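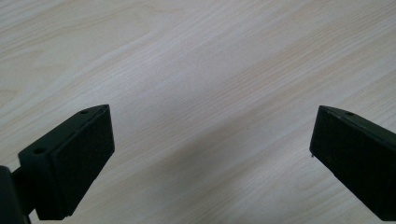

On the Dellovum list Donal Ó Briain wrote:

> We get 600 demos per task with the hand-held gripper, but the Gemine
> loader rejects a lot of them at the start. It wants the first 2 seconds
> with the fingers open and nothing between the pads. Do you record that
> separately or trim it out afterwards?

We keep it in the same recording. The operator starts with the fingers open over bare table, holds, and only then goes to the part. Trimming afterwards gave us trouble with the width signal – the zero was taken from whichever sample came first, and if the fingers were already moving, every width after it was off by the same amount.
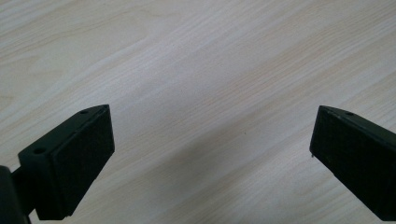
Start pose over the bench, fingers open, nothing between the pads.

Two things to check on your side:

The loader compares the width to the value in the calibration file. If you changed the pads and kept the old file, it will reject good demos. Of our last batch it kept 410, and most of the rest came back once we redid the calibration.

Wood grain is enough texture for the tracker at that height in our setup. On the plain white bench at Verosis it lost the pose during the hold, so we put a printed mat under it there.

I can send the config diff if you tell me which branch you are on. The one in the Daly repo is from March and has the old field names.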